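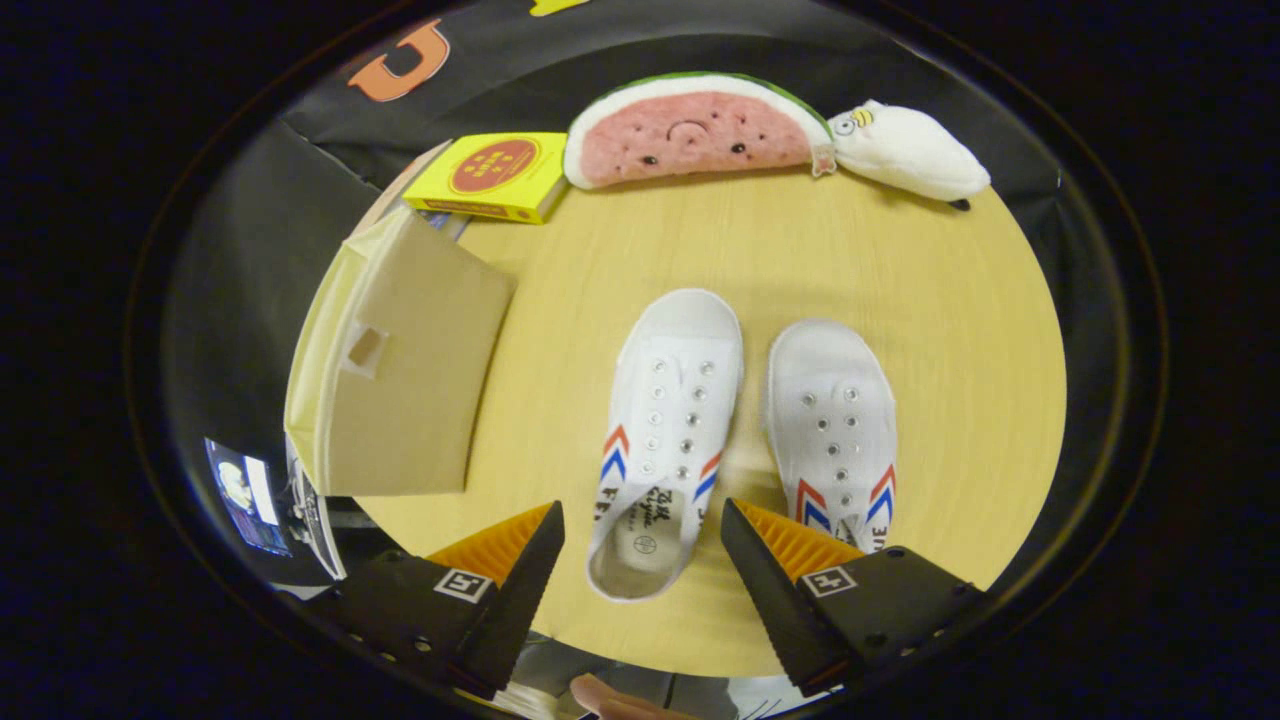 Shoes on the round table, left one between the fingers. Wrist view, handheld gripper.

Notebook, Saturday, November

Shoe set for Wolen. Total on the counter is now 3,303 episodes, every task together. I was asked to write down whether I think that's enough. I think it's the wrong thing to ask, and I'll get to why.

Setup this morning: round table, white pair with the chevrons, toes away from the operator. Left the watermelon, the white plush, the yellow box and the tall cardboard box where they were. The clutter is supposed to teach the policy to ignore clutter. Maybe. If the watermelon sits along the far edge in every episode, I don't see what stops it from learning "shoes are on the near side of the watermelon." We had this with the mugs in the last batch and called it generalization until someone moved the kettle.

Did 2 blocks of 9. First block: pick up left shoe by the heel, set it down turned around, then same for right. Second block: same, but start with the right.

Threw out most of the first block after watching it back. Reasons, in no order:

- I close on the heel too slowly when I know I'm recording. Then I speed up for the last few. The model gets two different people.
- White canvas, light wood, overhead light. Exposure was hunting at the start of several clips.
- When I come in low for the left shoe, the right finger covers the lower part of the right shoe. Fine for picking up the left. Not fine if we later ask this same data to tell us which way the right one points.
- Twice I nudged the second shoe with the outside of the finger and carried on. Relero's guide says keep those as "natural variation." I say it's a sloppy demo with a nicer name. Marked them, didn't delete them, we can argue on the channel.

Markers on both fingers tracked through the whole second block, no dropouts in the log. First time in a while. I did clean them with a dry cloth beforehand and I changed the light angle as well, so no idea which of those did it. Should have changed one thing.

On the lettering and stripes: the plan says the side markings give the network "a strong orientation cue." Sure, for this pair. Derora wants it to work on plain shoes, and I've seen no test on plain shoes. The eval sheet from Tạ has 9 trials per condition and every condition is this pair. One lucky grasp moves that score by eleven points. I wouldn't buy a toaster on those numbers.

So, is 3,303 enough. Enough of what? Same table, same backdrop, same few hands, same hour of the day more or less. I would swap a third of it for a few hundred clips on carpet in a badly lit hallway.

To do:
borrow dark shoes, laces, something with no print on it
rotate the pair between episodes, not between blocks
move the plush toys or take them off, and log which
fix exposure before recording and write the value down here
ask Tạ for a held-out pair that we never train on. asked already, asking again

Grip pads felt slick near the end of block two. Check Monday before anyone uses that unit.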